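3.2 Loading and unloading at the door

The laundry part of the study covered 88 households, all with a front-loading machine. Each household kept a log of every wash, and 741 loads were recorded in full. Participants noted where the basket stood, how long unloading took, and whether any item was dropped or left behind in the drum. Logs with missing times were left out of the analysis.

Three basket positions were coded: on the floor below the door, on the floor to one side, and on a raised surface such as a stool or countertop. The position below the door was the most common in every type of home. People who used it said that small items fell into the basket instead of onto the floor - socks and children's clothes were named most often.

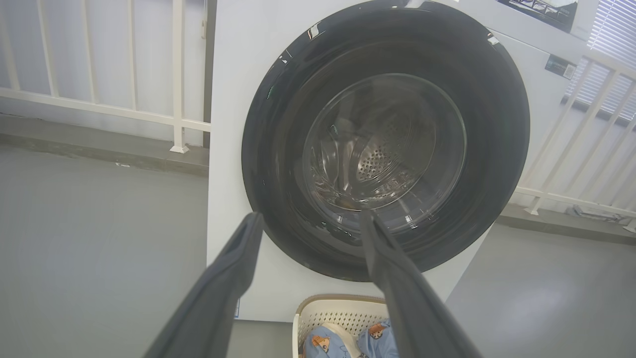
Figure 3. Front-loading washer with a laundry basket below the door. The basket holds light blue fabric with a bear print and some white fabric.

Items left in the drum were a separate problem. They were mostly small and were usually found at the start of the next wash. Following Mägi and Liem, we treated an item as left behind only if the door had been closed on it. This rule excludes items that were noticed during unloading and picked up a moment later.

Basket height also mattered to participants. A low basket fits under the door but has to be lifted from the floor when full, and older participants often described this lift as the hardest step of the whole task. Several of them split a load into two trips - one for towels and bedding, one for everything else. We logged these as a single load with two carries, and the times in the next section are given per load.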